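The growth meeting at Brullar began at ten, and by ten past we had bought another tool. Vadeo would tell us where visitors hesitated. Dunby already told us where they clicked, and a third thing, which we paid for monthly and had forgotten how to open, told us how they felt.

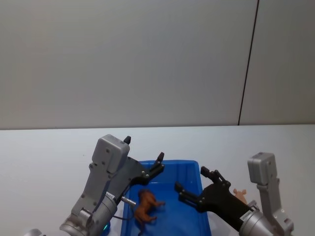 "We had 2926 visits in March," said the head of growth. "And 246 signups."

"Is that good?" asked the designer.

The head of growth checked Dunby. Dunby said it was up.
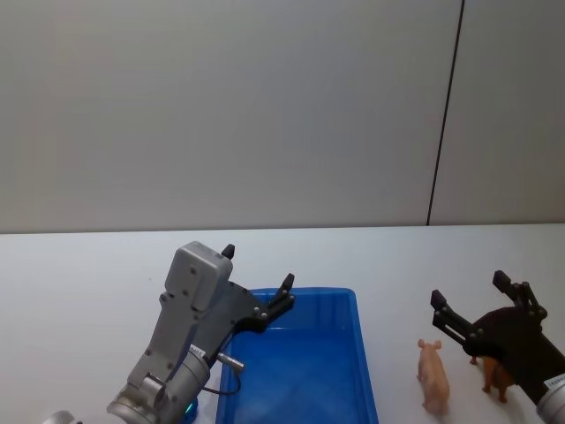

Blue tray, center table.

Then Vadeo's first report came in. Nearly everyone hesitated at the pop-up asking whether they were hesitating. The pop-up belonged to Dunby. We proposed a second pop-up, smaller, with an apology in it.
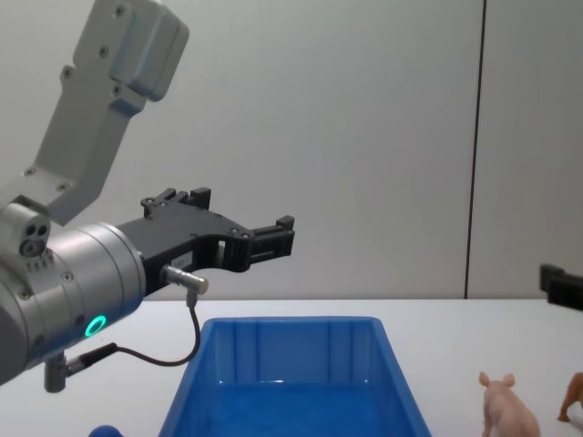 I was told to rewrite the signup button. I tried "Join," then "Join us," then "Come in," which legal thought might imply a building. The designer wanted it green, the bright green of the little ring light on a robot's wrist, because people trust a thing that glows. We tested it against the old one for a week. Dunby preferred the green. Vadeo preferred the old one. The head of growth booked a demo with Ammann, who made a tool for comparing tools.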